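4.2 The Garnonix hand-held kit in use

Of the three products we reviewed, the Garnonix kit was the one our operators kept asking to go back to, and it is easy to see why. Both grippers come ready assembled in one case, the cables are already fitted, and the short guide inside the lid can be read over a cup of tea. Celeste Escobar and Nicanor Rivadeneira, neither of whom had held a kit of this type before, recorded a first usable demonstration the same morning.

Each operator was asked to carry out six household tasks chosen from the Villalba list (Section 3.1). They included picking up a container, handing an item from one gripper to the other and setting an object down beside a box. A demonstration was kept if both grippers could be tracked from start to finish and the object ended up where the task card said it should. On this measure 87 per cent of the Garnonix demonstrations were kept, against 70 per cent for the Priltell kit under the same rules. We had hoped for a difference but did not expect one as large as this!

Much of the gain seems to come from tracking. The marker cubes sit at the base of each gripper, well clear of the fingers, and the fiducials are printed on several faces, so a turn of the wrist that hides one face tends to bring another into view. Operators found this freeing. Rivadeneira noted that with the Priltell kit he moved "like someone carrying soup", and that he stopped doing so after a few minutes with the Garnonix one. The small indicator light on each cube also proved a real help, as it can be checked with a glance and without putting anything down.

The kit is not perfect. The cables are thin and hang from the underside of the grippers, and tall operators liked them less than short ones did – Leandro Echeverría would have them run along the forearm. The jaws open wide enough for most of the objects on our list, but flat items lying on a hard floor remained difficult for everyone. We also lost time to the recording software, which asks for a fresh calibration whenever the task name is changed. Horacio Gallardo wrote a short script to get round this and we are happy to share it.

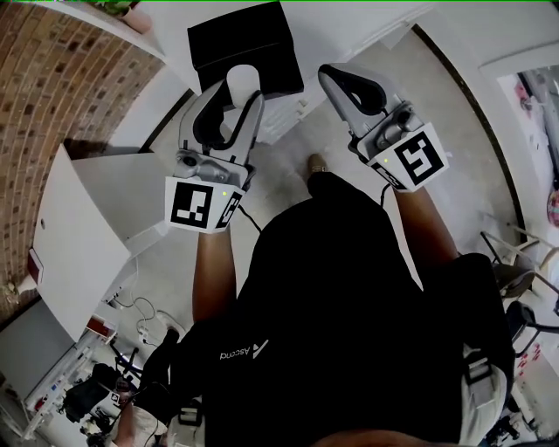 Figure 6. Floor-level work with the Garnonix kit, seen from the head camera. A white cylindrical object lies between the fingers of the left gripper, and both marker cubes are in view.

4.3 Comfort over longer sessions

Sessions were lengthened in October, once the operators knew the tasks well. Sang-wook Pyo ran these and logged every break. With the Garnonix kit, operators chose to rest after about 40 minutes, mostly to give their forearms a break. Tasks on the floor were the most tiring and tasks at table height the least. Escobar preferred to alternate the two, and we have kept her order for the Grastness trials described in Section 5.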